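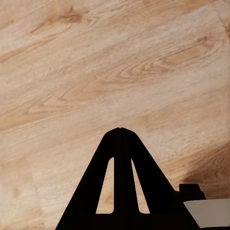

The robotics lab at Neddale threw open its doors on 18th February, and by the time the first tour got going there was hardly room to stand at the back. The draw was Fletent, the household robot the lab has been training inside a simulated home, and visitors got to follow it live on the big wall screen. For the first stretch the view was mostly floor, pale wood grain with the black gripper poking up into it like a capital A, and a soft brown shadow lying over the boards on the right. You might think that would lose a crowd. It did the opposite! People were leaning in, and one small boy in the front row announced loudly that he could see the floor through the holes in its fingers, and he was quite right.

Gebremedhin Kassa ran the demonstration from a laptop at the side of the room and talked the whole way through it, taking questions whenever a hand went up (and plenty did). He explained that the team practices in simulation first so that a bad move costs them a restart and a cup of coffee. The virtual home is called Plostport, and it has been rebuilt several times over the past year. The newest version went live in August, with better lighting and a lot more clutter.

"We want it to feel like somebody lives there," he said. "A robot that only works in a tidy room isn't much use to anyone I know."

The clutter was a hit. As the tour moved farther into the house, the living room came up on the screen, with a light blue sofa, a gray rug and, standing on the rug, a great big red thing outlined in black and white like something out of a comic book. The guessing started right away. A fan? A heater? A drum? With the gripper so close to it there was only part of the red body to go on, plus the black stripes near the top and that wide white ring around a black circle. Kassa kept a straight face and let the shouting go on for a good long while. He said later that odd shapes and strong colors are great practice, and that he likes hearing what people come up with.

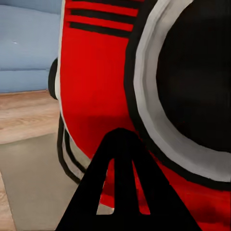 Hands-on hour

After the break, visitors could sit down at one of 3 practice stations and steer a simulated arm themselves. The line ran out into the hallway. Chukwuemeka Olatunji, who looks after the stations, stood behind the chairs giving hints and cheering every near miss as if it were a goal. His main tip was to go slower than feels natural, and then slower again. I had my turn and spent most of it pointed at a baseboard, but I'd happily have stayed another hour.

The software behind it all is called Lemma, and the lab has written a short beginner's guide for anyone who wants to tinker at home. They printed 500 copies for the day, and the table was nearly bare when I left. Teachers can ask at the front desk for a classroom set of 11.

The next open day is planned for later in the year. Entry will be free again, and the practice stations will open earlier so more people get a turn. If you're bringing kids, aim for the first tour and grab seats near the screen.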